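Notebooks > Textiles Bench > Bedding and Folding

Search the notebook Enter keyword Go

22 June 2026

Bedding, continued. The Bellis bedspread is back from its trip to Brimville, where it was supposed to be assessed for puckering and was, as far as I can tell, mostly sat on. Their note says the stitching is "lively." I have slept under lively stitching and would call it something else.

Set up on the big bed in the Emirton room. White sheet first, then the red bedding, then the quilt. Tried for hotel corners and got motel corners. The upper left one has opinions and will not lie down, and pressing it only teaches it to curl harder. Left it.

Main business was folding dark laundry on a pale quilt. In May we did all of this on a plain table and everybody's folds looked terrific, which should have made us suspicious. A quilt has hills. You line up two edges, smooth the top, and the bottom layer has already wandered off into a valley.

What I tried with the black piece:

Halves, then halves again, 4 layers. Slides on the ridges, springs open on one side.

Thirds, then over once. Thicker, stays put, looks like a small loaf. Winner, if we are handing out ribbons.

Rolled. Rolls away. Should have seen that coming.

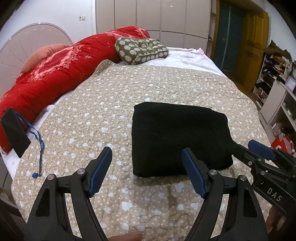
Lint is the other problem. Black fabric picks up every pale fiber in the building, and the Levodetti lint brush moves it from one place to another with great confidence. Gave up after 4 passes. Loose threads I am leaving alone, having once pulled one and lost a hem.

Washed the spare quilt on the 605 cycle, whatever that means to the machine. It came out with the same puckers, so I am calling them permanent and closing that page. The 200 cycle is for delicates and I do not think anything we own qualifies.

To do: more sheets, a second dark piece in a heavier weave, and a decision on whether the hearts go right side up from the foot or from the pillow. There are two camps and I am in neither.

Comments (3)

From the foot. You look at a bed from the doorway, so that's the foot.

Can we get the loaf fold written up on the wall card? I keep making the springy one.

Whoever has the other lint brush, please put it back in the drawer.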